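Lunch, and what became of it

2023-12-26

I spent part of this morning eating cold stuffing out of a tub while standing at the fridge, and it struck me that this was the most relaxed lunch I'd had since June. It says something about the rest of the year, and none of it good.

I used to be a proper luncher. In my first job, at a firm in Ralldale that sold guttering and not much else, we had a full hour and a canteen with a hatch. At ten to one people began to drift. By one the building was empty apart from the phones, which rang and were left to ring. There was a pie on certain days and a thing called savoury slice on the others, and I have never found out what was in the savoury slice and have stopped wanting to.

Then I moved to Brallau for work and the hour became half an hour. I don't remember being told. It was like the tide going out. One month we were all round a table arguing about crisps, and the next we were eating over our keyboards with one hand and typing with the other, and the "e" on mine stuck until the day I left.

I have kept a diary of sorts for years, mostly weather and grudges, and over the quiet bit of the holiday I went back through it to see what I'd been having. The answer was sandwiches. Egg, cheese, egg again, a daring spell of hummus in the spring. One entry just says "the ham one" and is underlined twice, and I have no idea whether I was pleased or furious.
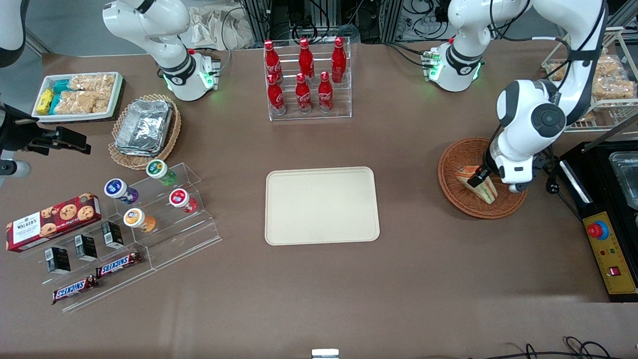
My own view is that the shop sandwich is a perfectly decent object that has been asked to do too much. It was meant for trains. On a train, a triangle of bread is an event. You've got a window, you've got a bit of Vaher going by in the drizzle, and you've got nowhere else to be. Put the same triangle next to an unread inbox and it tastes of the fridge it came out of.

And the price! I paid a sum at the station in Ronavel this autumn that would once have got me pie, peas and a pudding with skin on the custard. I complained about it all the way home, to myself, having already eaten the evidence by the ticket barrier.

I did try making my own. I bought the box with the little clips and a separate pot for dressing. I lasted 10 working days, which I think is respectable, and then I left the pot in my bag over a long weekend and had to buy a new bag. The box is now where we keep batteries.

So, a resolution, made early so that I can break it early. From January I am taking the whole hour. I'm going to leave the building, sit down somewhere with a plate, and let the phone ring like they did in guttering. I've found a café 48 steps from the office door (I was bored, it was raining) which does soup and has chairs that don't match. The soup is usually leek. I don't much like leek, but it comes in a bowl and you can't type while you're eating it – I've tried, and the "e" is sticking again.

There's still half a tub of stuffing left, so the resolution can wait until that's gone.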